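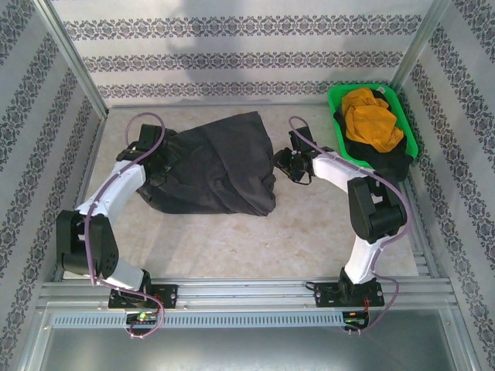 R. Betancur
List moderator, Celtstead Paperhangers

Feb 1, 2022

Re: Horizontal bands drifting at inside corners

> I hung the Plavari banded paper in a small room with 9 foot walls. The bands
> line up on the long wall, but by the second inside corner they are 2 inches
> low. I leveled the first strip off the ceiling. Is the paper out of register,
> or is it me? The rolls all carry run number 796.

If every roll is from run 796, I would rule out a print problem first. Lay two lengths from different rolls side by side on the table and compare a full repeat. If they agree, the paper is fine.

The likely cause is the ceiling. A horizontal band shows any slope that a small floral would hide. Do not measure down from the ceiling at each corner. Set a laser line at the height of one band edge, carry it through all the walls, and hang every strip to that line. Let the top trim absorb the error.

At the corners, cut the strip so that it wraps a quarter inch, then hang the offcut on the new wall to a fresh plumb line. If the corner is out of plumb, the overlap will taper. Keep the band on the laser and accept the loss in the vertical motif - the eye finds a step in a band much sooner.

Also check the soak time. Plavari expands in width and a little in length, and a strip booked for longer than its neighbor will not match it. I use a timer. The clear Roltance paste gives enough slip to move a strip after it is up, but not after it has been rolled.

On quantity: I would have ordered 13 rolls for a room that size, given the waste per drop. If you are short and have to reorder, ask for the same run. The next one is due in April and may be a different shade.

Please post the ceiling height at each corner before you strip anything.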